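Handden opens suture practice rooms in Dekmont

Dekmont, 10 September 2021 – Handden, a supplier of training materials for nursing and medical schools, announces today the opening of its practice rooms in Dekmont. The rooms have 20 places and are open to students from any school in the region. Each course takes 15 hours and is divided over several evenings, so that people who work during the day can also join.

The first courses are about wound care and basic stitches. Students learn how to choose a needle, how to plan the distance between stitches and how to tie a knot which is firm but does not pull the skin.

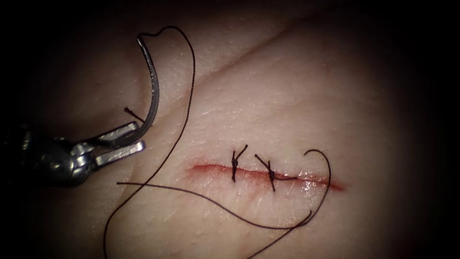 A curved needle held in the jaws of a needle driver.

The building is the former Mavromatis print shop on Trisstead Street. Handden rented it in July and has renewed the lights, the floor and the ventilation. Parking is possible behind the building – please use the side gate after 7 in the evening.

The price of a course is 800 dollars, with all practice materials included. Schools that register a full group receive one place for a teacher without payment.

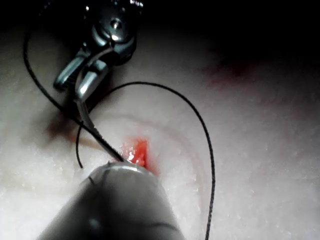 Trisstead said that evening courses were "missing in this region for a long time" and that it hoped more dates would follow in winter.

Registration is open from today at the front desk in Dekmont. Group requests should be sent in writing.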